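Speaker notes, Getness planning day, July 15, 2025

Slide 1. Good morning. I will speak for ten minutes about money, and then we take questions. My subject is what we must buy for the second two-arm table at Puvport, and when.

Slide 2. The first lesson is that the arms are only one line in the budget. Last time we forgot the rails, the walls and the spare gripper fingers. Please say this slowly, people want to write it down.

Slide 3. We have two offers for the frame and rails. Claeys asks 1254 dollars, Cletumus asks 1118 dollars. The cheaper one does not include delivery, and delivery is 266 dollars. So the cheap offer is the expensive one — wait here for the reaction. 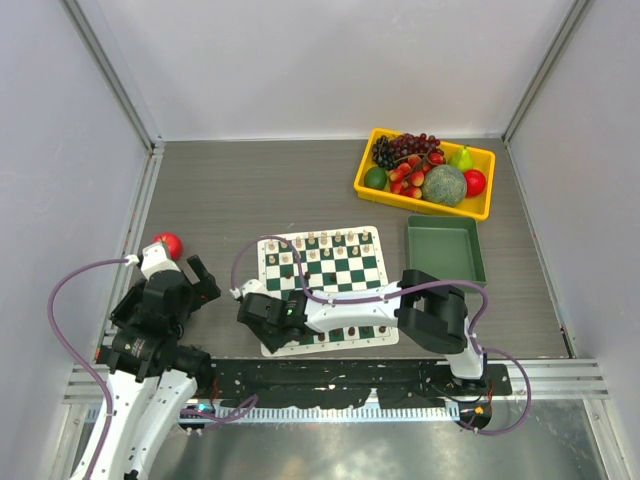

Slide 4. Small objects for the tasks. I propose 300 dollars for the year. It sounds like a lot for toys and trays, but pieces get lost and we must replace them with the same size and color. If not, we cannot compare old results with new results.

Slide 5. Timing. If we order after the summer, the table is ready in January. I would like to have the approval today. Cables we can order later, from the normal account.

Slide 6. Questions. If somebody asks about leasing: we asked both firms, and only Claeys offers it, for three years minimum.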